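Daly water district cuts meter-reading cycle

29 Dec 2000

The Daly water district will read residential meters every two months instead of quarterly, according to a notice issued by its billing office. The change covers 2,547 of the district's 2,926 accounts. Commercial accounts stay on their present cycle.

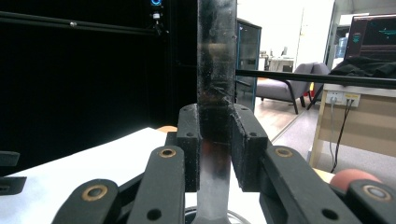 Treasa Mac Carthaigh told the board that shorter cycles would catch leaks sooner but asked why the rate table had not been updated since August.

The base charge is unchanged. Late fees will apply after 16 days — the current grace period — and estimated readings will be marked as such on each bill. Accounts in Prustlow move to the new cycle first.

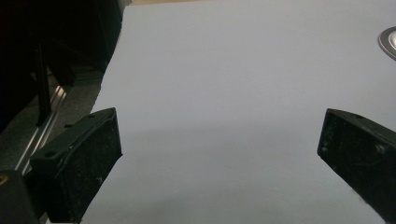 A pale, unmarked surface.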